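首页 书评 小说 作者访谈 关于

阅读时间：2分钟

昨晚终于把《Drasness的渡口》读完了，682页！先开个串，想到哪儿说到哪儿。

作者是Ilari Halonen，以前写短篇的，这是他头一部长篇。前4章我读得特别慢，光是渡船的绳子就写了好几页，差点弃掉（还好没弃）。

故事讲一个叫Recep的渡工，父亲死后留下一条船和一本欠账簿，他挨家挨户去还钱，结果有一半人家根本不记得这笔账。

我最喜欢的是Nabila那条线。她在镇上教识字，替人写信，写着写着开始往信里添自己的话。第二部里她给陌生人写的那封道歉信，我来回看了好几遍，地铁都坐过站了！

不太满意的地方也有：中间突然插进一大段家族史，人名多到我得拿纸记，还有两个表兄弟我到最后也没分清。

翻译是Ekrem Tokgöz，对话译得很活，骂人的话尤其好。不过地名前后有点不统一，Pisomlow在后半本换了个译法，我还以为又来了个新村子。

有人问结尾算不算悲剧，我不剧透哈，只说最后一章船是空着过河的。我合上书坐了好一会儿才去洗碗。

跟他的短篇集比，我还是偏心短篇一点，那个集子里《盐仓》一篇就值回书价。但长篇里的人更让我惦记，今天买菜还在想Recep后来有没有再去敲那家的门。

Jundiletti出版社的平装本，字有点小，睡前看费眼睛。纸倒是很轻，躺着举也不累。

下一本打算读Nevzat Çınar的新书，已经在路上了，读过的朋友先别告诉我凶手是谁！

联系我们 | 版权所有 © 2019 | 返回顶部

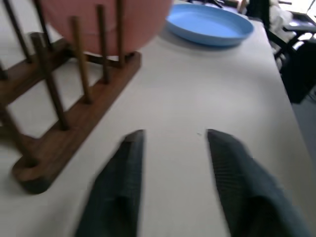

分类：读书随想

补一条：刚才把Recep还账那几章又翻了一遍，原来磨坊主的名字在第2章就出现过，我第一遍完全没留意。想借书的私信我，先到先得，别折页角就行。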